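Lay the Parts Out Before You Build

Most people who put a desktop together at home work straight out of the packaging. One part is on a chair, another is still in its bag, and the screws are in a coffee mug. I did it that way for years and I think it's a bad habit.

A computer has few parts, but they don't forgive careless handling. A memory module set on a cluttered desk ends up under a manual. A processor left near the edge gets knocked by a sleeve. When the shop in Lokville where I used to work switched to trays with a place for each part, the builds got calmer. We did 12 machines a week there, and the hunting around stopped.
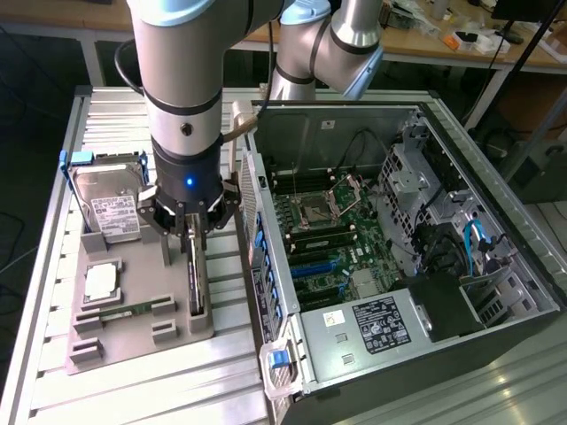

By the hardware columnist, Nistdale
Opinion

The gray tray holds a drive, a processor and memory, each in its own spot, next to a case lying on its side. The socket is open and still empty. I would like every build to start from that point.

You don't need a molded tray. A baking sheet with a folded towel will do, as long as it holds only the parts for this job. Lay the case flat, take the side panel off, and look at the board before you pick anything up. Find the socket and the memory slots first.

Some readers will say this takes too long. It takes me 5 minutes. I have lost whole evenings to one missing screw, and I would take the 5 minutes every time.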